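Notebook, kitchen corner, April
Start 9:30

Today is the day for the refrigerator in the Bateo kitchen and for the table beside it. I write down how we did the sorting, because last month I kept it only in my head and then I could not answer when colleagues from Zakaria asked me about it.

The rule is the same as before. All things from the upper and lower part come to the table first, and only after this we decide. The table is small for this work. I put a mark with tape at the height of each shelf, so that we know later where the shelf was. The tape stays on the table all the time, please do not take it to the other bench.

Shelf heights, measured from the floor of the lower part: the first one is at 300 mm, the next one is 200 mm above it. In the door the space for cartons is 132 mm deep. The juice carton goes in without pressing, but two bottles one behind the other do not.

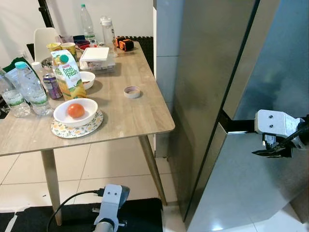 The drinks I want to keep in the door, all together. Until now they were in three different places, and people opened a second carton when the first was still half full. I wrote the opening day on a piece of tape and will put it on the cap, not on the side, because on the side it comes off when the carton is cold.

Bowls without a lid are the bigger problem. A bowl takes the place of two boxes and nothing can stand on it. My proposal is that food goes in a box with a flat lid, and the bowl goes back to the cupboard the same day. For single fruit a bowl is fine, but then it stays outside, on its saucer, near the front of the table where a person sees it and eats it.

11:15. Checked the seal between the upper door and the lower door with a strip of paper. The paper holds well on the hinge side. On the handle side I can pull it out with small force, in 2 places. I cleaned the rubber with warm water and a little soap and will repeat the paper test after lunch.

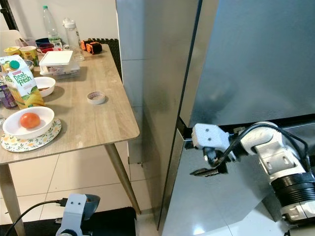

Refrigerator and the loaded table, Peel Fresh carton behind the bowl with the flowered plate.

The gap between table and refrigerator is also a question. When the table stands too near, the lower door touches the leg before it is fully open. I moved the table around 200 mm to the left on paper only, in the floor sketch. The real one we should move together, when the top is free.

Cups and noodles do not need cold. They go to the dry shelf, with the tins. I would like the Tovevlow boxes there too, but their lids are a little too high for this shelf and I do not want to change the shelf for them. 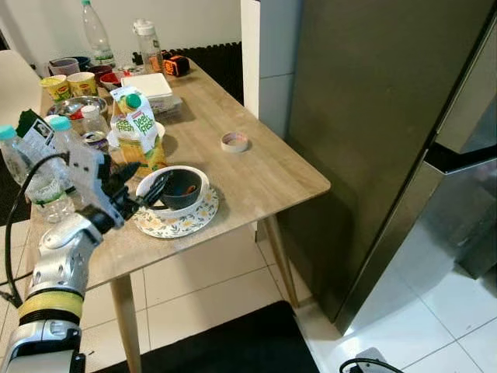 Bowls of similar size can go one inside the other, this saves much place. Please only the clean ones. The saucers go in a separate pile, the pattern gets scratches when a bowl turns on it.

Empty water bottles: rinse, cap on, to the bag under the sink. Full ones stay at the back of the table until the door is arranged.

14:40. Paper test again. Upper place is now good. Lower place is still weak. I think the rubber is a little flat there, and soap will not help. I will ask Briltport for the price of a new seal and glue their answer on this page.

Still open:
- move the table, needs two persons
- label for the dry shelf
- lids, we have more boxes than lids and I did not find why
- thermometer in the lower part, read it in the morning before the first opening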